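The choir that sings on the landing

By the time you've found the right door in Sternby, climbed the stairs and worked out where everybody leaves their coats, the Gashaw Singers will probably be halfway through their warm-up, and you'll be handed a sheet of music and waved into a gap. I was, and I hadn't even said I could sing (I can, a bit, if there's a sturdy alto on either side of me).

The choir began with 4 people and a borrowed keyboard. Hermine Frei, who had taught piano in the town for years, wanted company on dark evenings, and her neighbour Ibsa Ejigu had a bass voice that came through the party wall whenever he was washing up. She knocked, he opened the door with a tea towel over his shoulder, and they've been arguing happily over tempo ever since. There are 20 of them now, and they give up to 5 concerts a year.
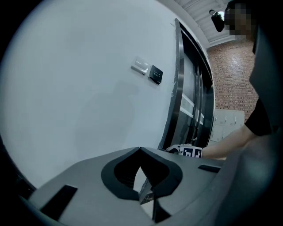

By the light switch, indoors.

Their director these days is Yolanda Iglesias, a small, quick woman who conducts with a pencil and has a way of stopping everyone dead with one raised eyebrow. She came from a cathedral background and admits she found the first few weeks a bit of a shock. "They talked all the time," she told me. "Through the rests, through the tuning, through my talking. Then they sang a slow Swedish hymn, very softly, and I thought, oh well, let them talk."

The programme for October is a real mixed bag, and all the better for it. There's a set of lullabies arranged by Nahom Asfaw, a couple of old sea songs, and a new piece called Flallulance by the composer Damián Echeverría, which runs to 208 bars and has the tenors humming through most of them. They grumble about it, of course, but I noticed they were still humming it at the tea urn! 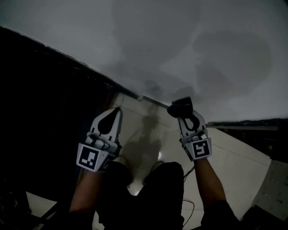 Echeverría wrote it with these particular voices in mind, and he has been generous about changes. When the sopranos couldn't find their entry after the long pause in the middle, he gave the altos a little rising phrase to help them in, and Iglesias now thinks it's the loveliest moment in the piece. Ejigu still prefers the earlier version and will tell you so at length, usually while stacking chairs.

New singers are welcome at any rehearsal and there's no audition, though basses may find themselves welcomed rather more loudly than the rest. Bring a pencil, and something for the biscuit tin if you happen to be passing a shop.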